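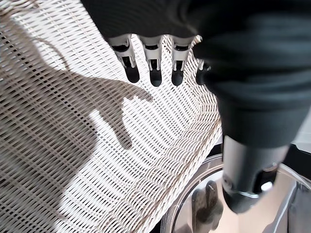
How do I get years of grime out of a painted wicker chair without wrecking it?

Celeste Durán
Posted in February · 3 replies · 39 people found this useful

I've inherited my aunt's old conservatory chair and I love it, but the weave is full of dust and something sticky that I think is old furniture polish. It's been painted white at least twice. I had a go at the back with a washing-up sponge and the sponge just shredded itself on the ends of the cane, so now there are little yellow crumbs in there as well!

My neighbour says to take it outside and hose it down, my mum says never ever get wicker wet. There's a shop in Isstead that does cane repairs and they quoted me £895 to strip it, mend one arm and repaint it, which I can't do this year (or probably any year). I don't need it perfect. I'd just like to sit in it in a pale jumper.

Also, is there any way of telling whether it's real cane or the paper sort? I've been told it matters but not why.

Share · Save

Bienvenido Ocampo
Posted 7.40 pm

Lovely things, those chairs. Do the paper question first. Find a broken end somewhere underneath and pick at it with a fingernail. Paper wicker is a twisted strip, so it'll start to unroll and go a bit fluffy, and sometimes there's a wire up the middle on the legs and uprights. Cane just splinters along its length. If it's paper then your mum's right and you want to keep it as dry as you can — a barely damp cloth, wrung out hard, and nothing more than that.

If it's cane you can be a bit braver. What I did with mine (a two-seater, more fiddly than yours) was hoover it all over with the brush attachment, then go into the gaps with an old toothbrush and a dry paintbrush, the stubby sort you'd use for window frames. Do that twice. You'll be amazed and slightly disgusted by what falls out, so put a sheet down. Your sponge crumbs should come out with it.

For the sticky bits, warm water with a small squirt of washing-up liquid, toothbrush again, and wipe with a clean damp cloth as you go. Work on one patch at a time. Then let it dry somewhere airy for a good couple of days before anybody sits in it, as damp cane sags and it'll keep the shape of whoever got there first. Not next to a radiator, it goes brittle.

Being painted twice, it may well flake when you scrub. If the flakes are big and the chair's old, stop and get a lead testing kit before you go any further. Please don't sand it.

I wouldn't hose it. People do and get away with it, but the joints are only wrapped and tacked and the tacks rust.

12 found this useful · Reply

Matheson
Posted 9.15 pm

just jet wash it, did mine on low and it was fine. lost a bit of paint off the seat but it looks nice like that

2 found this useful · Reply

Celeste Durán
Posted 10.05 pm

Thank you both! Picked at an end under the seat and it splinters, so cane. Toothbrush it is. I'll order one of those test kits before I start on the arms — the paint's coming up in quite big bits there.

Reply · Share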